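Ticket: Equipment plan, handheld gripper sets – quote doesn't match what we need
Opened by: Leonie Vogler
Assigned: Bastian Strobel
Status: waiting on vendor
Priority: raised from normal
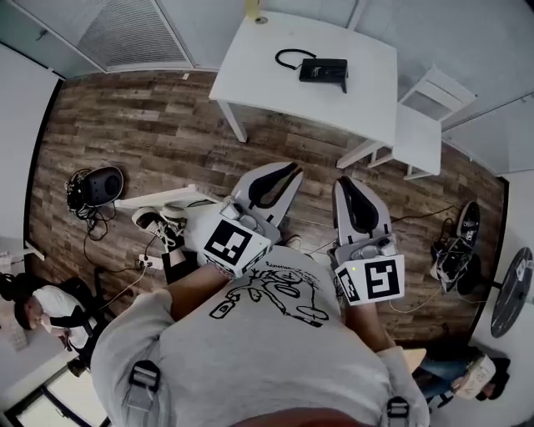 Budget line for the second collection station is stuck and I need numbers by Thursday. Quote from Hamann came in at 2765 per station and I can't tell what's in it. It says "handheld set, complete" and that's all. Complete how? We run one gripper in each hand, each with its own marker housing, markers on more than one face, and the gray webbing straps with the black buckles on top of that. If "set" means one gripper the price is a joke. If it means the pair plus straps I'd sign today. Can somebody find out before I put it in the plan.

Also not in the quote anywhere: power strips, spare cables, a table. We will need all of it again for station 2 and last time it came out of the consumables line, which Birgit H. was not happy about.

---
Bastian Strobel, 9:40

Called Hamann. Got the front desk, the sales person is out till after lunch. Left the quote number and asked for a parts list, line by line.

Meanwhile checked our order from the first station. We bought through Laler that time, not Hamann. Invoice says 2 grippers, 2 marker housings, 1 strap kit, charger. So pair pricing. No idea if Hamann does it the same way.

---
Bastian Strobel, 1:15

Sales called back. Summary:
- "set" = pair, left and right
- marker housings included, printed markers included
- straps NOT included. 125 per kit, one kit per operator
- inner pads are treated as wear parts, first change included, after that you buy
- calibration on delivery is a separate line, 529, and they won't waive it

He couldn't say how long the pads last. Depends what you grip – fine, but I can't budget "depends". Asked for something in writing.

---
Leonie Vogler, 1:32

OK so 2765 plus 125 plus 529. 3419 for one station, one operator, nothing spare. Is the calibration really needed? Henrike did ours in house last time I thought.

---
Henrike Dreßler, 2:05

I did, yes. Took most of a day and I had to redo the left one. The procedure is in the Plollero folder under setup. If we do it ourselfs the warranty on the camera modules is unclear, at least it was with Laler. Ask Hamann for the wording.

My opinion, pay for it once, on the first unit from a new vendor, then compare with our own result. If they match we skip it from then on.

Separate thing. Please plan the strap kits per person and not per station. We share one now and every handover means readjusting both sides. At 125 that is a cheap fix.

---
Birgit Vogler, 2:20

Facilities here. Before you order anything for station 2, where does it go? If it's the same room I want the cables sorted first. Bundles on the floor, power strip on the floor, thin leads running over the boards, and people standing right there with both hands full. I'm not approving a second set of all that.

Need from you:
1. room, or which side of the room
2. number of outlets
3. cable covers or floor channel in the same order
4. is a table coming or do you use the white one

---
Leonie Vogler, 2:41

1. same room, window side if Bastian agrees
2. don't know, Bastian?
3. yes, adding. price?
4. white table stays with station 1, I'll put in for another

---
Bastian Strobel, 3:10

Window side OK with me. Four outlets, six if the chargers stay plugged in. Cokel has cable covers by the meter, waiting on their price. Will measure the run tomorrow once the table position is marked.

Nothing yet from Hamann on pad life or the warrenty wording. Chased both by email, Birgit Hellwig in cc so she sees where the costs are coming from.

---
Birgit Hellwig, 3:55

Seen. From the purchasing side:

Gripper pair and calibration go under equipment. Straps and pads under consumables, with their own line this time please. Cable covers and table are facilities, Birgit V. to confirm cost center. I can hold the budget line open until Thursday noon, after that it moves to the May round.

Put a placeholder in for pads if Hamann doesn't answer. One extra change per station is enough for me.

---
Birgit Vogler, 4:02

Confirmed for covers and table, provided the covers go down before the station is powered up. Send me the measured length.

---
Leonie Vogler, 4:18

Plan updated. Station 2: pair, calibration, 2 strap kits, pad placeholder. Straps come to 250, total with Hamann 3544 before pads. Table and covers moved off my sheet.

Keeping this open till the written parts list is in. Bastian, attach it here when it comes, don't just forward it to me.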